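A Sunday at the Grekadley Home and Surfaces Fair

I have been to enough home fairs to know that the free tote bag is the best thing you will take home, and I went to Grekadley mainly because our kitchen counter has a burn mark the shape of Florida and my spouse is tired of looking at it. Admission was $10 at the door, parking was another $7, and the program was a folded sheet with most of the stand numbers wrong.

The fair fills both halls of the old exhibition center. The organizers claim almost 300 exhibitors. I suppose that might be true if you include the people selling mops, the two fudge stands and a man with a hot tub he seemed unwilling to discuss. The surface companies, which were what I came for, had the back half of the second hall, past the gutters and the windows.

Get there before noon if you go. By one o'clock the aisles had seized up with strollers and people carrying sample tiles, and the only food was a line for pretzels that ran across the front of three stands whose owners looked ready to quit.

Benavides had the biggest spread. They cut natural stone, or at least they sell it, since I could not get a straight answer about where the cutting happens. The slabs along the back wall were handsome. There was a dark green one I would have put my name on if it had come with a price, but nothing at Benavides comes with a price. You fill out a card. Someone calls you. I asked for a ballpark on a plain counter with one sink cutout and was told that every kitchen is a conversation. I have had that conversation before and it ended with a number that made me sit down.

I asked about staining too, because marble and a family that eats tomato sauce are a bad match. The salesman told me a sealed top would be fine. I asked how often it had to be sealed. He said it depended on use. I said the use would be dinner, and he gave me a brochure. The brochure has a page on care that tells you to wipe up spills right away and keep acids off it, so I take it the answer is that it stains.

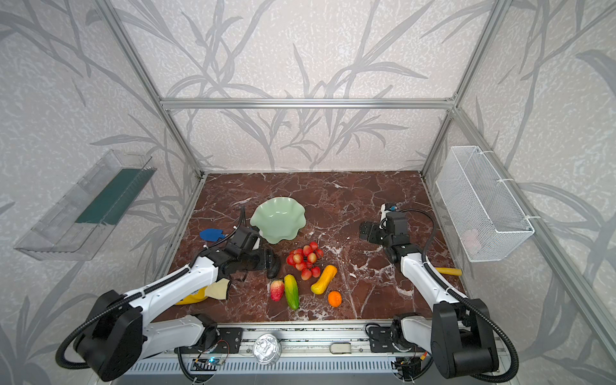

Ginum, across the aisle, sells the printed stuff, and they are a lot more willing to talk money. Their pitch is that you can have the look of stone for a fraction of the cost, and from six feet away I'd say they are right. Up close I was less sure. The sample boards are small, and a small board hides the thing that bothers me most about printed surfaces, which is the repeat. I asked to see a full length. They had one leaning behind the stand, and sure enough the same hooked vein came around again and again like a cartoon background. The rep said most customers don't notice. Maybe they don't. I would notice it every morning while waiting for the coffee.

To be fair to Ginum, they let you abuse the samples. There was a tray with a key, a scouring pad and a bottle of vinegar, and I used all of them on a piece of the cream pattern without much effect. The edges are another matter. Where the surface turned the corner on their display counter, one seam had already lifted enough to catch a fingernail, and this was a counter that had been in use for one weekend.

Wallpaper is back, apparently. Every other stand had leaves on the wall. Brosari had a whole room of it: ferns, palms, reeds, herons standing in reeds, and a very large magnolia that I liked in spite of myself. Their peel-and-stick line is supposed to come off clean after years on the wall. I asked if they had a panel that had been up for years so I could peel it off. They did not. They had a panel that had gone up Friday, and it came off very nicely.

I went to one talk, on choosing colors for small rooms. It was scheduled for 2 p.m. and started late, and the speaker spent the first part of it on her own house, which has large rooms. The advice boiled down to buying a sample pot and living with it for a week. Fine advice, and printed on the side of the pot.

The show discounts deserve a warning. At 4 different stands I was told the price was good only until the doors closed. I wrote down two of those prices and called the showrooms the following week, sounding as vague as I could. One quoted me the same number. The other quoted me a little less.

We have not bought a counter. The current plan is a cutting board over the burn mark, plus a quote from the local yard out by the highway, which doesn't do fairs and answers its own phone. I did order the magnolia paper for the downstairs bathroom. If it peels I'll post an update.

Practical notes: the restrooms in the first hall are far better than those in the second. There is a coat check, cash only. The shuttle from the train station stops running before the fair does, so check the last one or plan on a walk. The tote bag is canvas this year, with decent handles.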